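The Equipment Sub-Group of the Varnstead Residential Homes met on Monday to settle the purchase of one kitchen assistant for the Esongate house. The papers before it were in order. Zonetti had quoted for the machine, and Fontes had quoted for its upkeep, at 209 a month with call-outs charged separately.

Zoi Margaritis took the chair. She reminded those present that the sum set aside would not be increased, and that spare fingers had been left out of the first estimate.

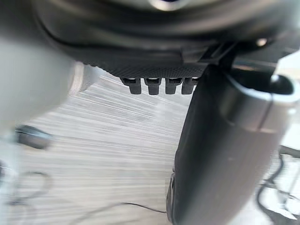
Appendix B: gripper finger and collar, with cables on the surface beneath.

Nektarios Sarantis asked the price of a finger. It was 100. He asked how many would be needed in a year, and the Zonetti letter was read aloud twice without yielding a figure. It was agreed to enter 800 under parts and to write again.

The discussion then passed to the dish drawer. Ivone Prado had worked in that kitchen for most of her adult life and had not been asked to attend. She attended, and sat by the door with her coat on. The Chair invited her to comment on the proposed hours of use, which began at six in the morning. 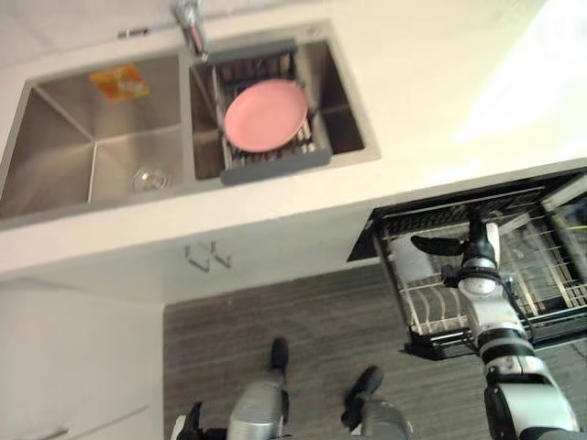 Ivone Prado replied that six was when Mr Aldous came down for his tea, that he came down for the talk as much as the tea, and that she could find no line for it in the estimate. She would be content for the machine to have the plates.

The Chair thanked her. After a silence the starting hour was altered in pencil to half past seven, and the 1,000 held back for training was carried over to July. Miss Prado asked whether she might keep the pencil copy.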